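Chapter 4

Saving, Loading and the Price of Failure

When I was a teenager I lost an entire summer evening to a game called Stostska. You played a courier crossing a frozen country on foot, and you could only save at post offices. I had walked for 90 minutes without passing one. Then my mum switched off the socket at the wall to plug in the hoover, and that was the end of my courier. I didn't touch the game again until the following July.

I tell this story to every group I teach, and the reaction always splits the room. Half of them think the game was badly made. The other half want to know where they can get a copy! I've never managed to settle the argument, and I'm not going to try in this chapter either, but I do want you to have an opinion by the end of it.

Saving looks like a technical matter. You write some numbers to a disk, you read them back later, job done. For the player, though, a save is a promise about how much of their time you're prepared to throw away. Put save points close together and people get bold - they poke at things, jump off ledges to see what happens, insult the king. Put them far apart and the same people creep along the walls with a hand on the pause button.

My old colleague Hajnalka Kiss worked on the puzzle game Vekach, and she let me sit in while her team argued over this. Their first version saved after every move. Players finished it quickly and couldn't remember much of it a week later. The second version saved once per floor, with 15 floors in all, and testers started drawing maps on paper (one brought her own graph pad). They also complained a great deal more. The team shipped something in between, and Hajnalka still thinks they blinked.

Géza Magyar took the opposite road with Mekonnen, which keeps 540 separate snapshots and lets you wind back through all of them. I expected to hate it. I ended up spending whole evenings undoing conversations, just to hear what the innkeeper would have said if I'd been ruder. Failure costs nothing in that game, so Géza had to find something else for the player to worry about, and we'll look at how he did it in section 4.3.

You'll be building your own save system as we go, using the Stimwood project you started in Chapter 2. Keep a spare copy of it somewhere safe before you begin. There are six exercises, and the fourth one will probably break your project at least once - mine broke twice while I was writing it.

If you skipped the part of Chapter 3 on storing the player's position and heading, go back and do it now. We'll need both from the first page.

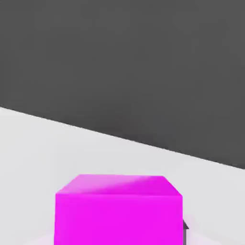

4.1 What Should a Save Remember?

Start with a blank sheet and write down everything in your game that can change. Doors, health, the weather, which characters have already been spoken to. Don't worry yet about whether it matters.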